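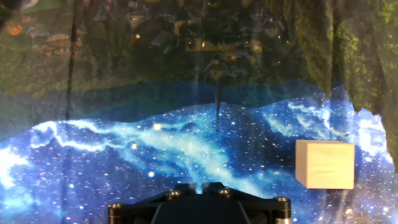
August — by Jade Tunstall

Search this site Go

Mirela Pacheco prints cloth for tabletops, and she will happily talk stars all afternoon. "I wanted a night sky you could spread out like a picnic blanket," she says, "and then I thought, well, why not a garden too?" The galaxy print took her 3 tries — the blues kept coming out gray, bless them.
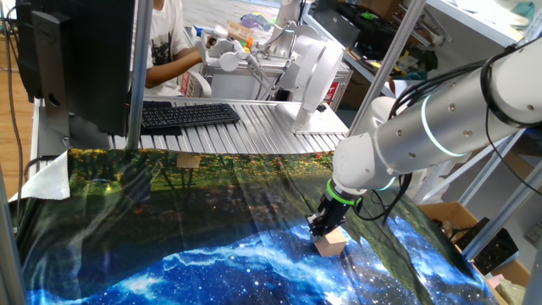 Forest, flowers and deep blue space on one printed cloth, with a small wooden cube.

Does she iron them? "Oh, never! I like a wrinkle."

Sign up for our newsletter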